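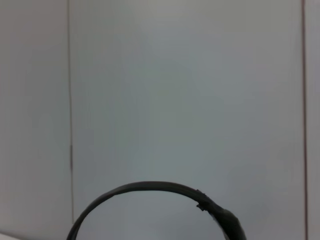

Cleaning and resealing wall panel joints

Flat panels need little care. Most faults begin at the joints, where dust and grease collect and old sealant shrinks away from one side.

Routine cleaning
Dust from the top down with a dry microfibre cloth. Wash with warm water and a little washing-up liquid, wringing the cloth well so that water does not run into the seam. Rinse with clean water and dry at once. Cream cleaners leave fine scratches on matt finishes – these show as shiny patches in side light and cannot be polished out.

Stained joints
Go along the seam with a soft toothbrush and a paste of bicarbonate of soda and water. Leave for 8 minutes, brush again and wipe off. Do not use a steam cleaner on bonded panels. Never mix bleach with any other product.

Resealing
1. Slit the old bead along both edges with a sharp knife held nearly flat.
2. Pull the bead out and pick off what remains with a plastic scraper.
3. Wipe with white spirit and leave until fully dry.
4. Mask both sides, leaving a gap of 2 mm beyond the joint.
5. Gun in low-modulus neutral-cure silicone, smooth it in one pass and lift the tape while it is wet.

Keep the joint dry for 16 hours, longer in a cold room. Gebremedhin Beyene of Dordale adds that acetoxy silicone should be kept off metal-faced panels, as it can mark the cut edge.

Last revised February 8, 2026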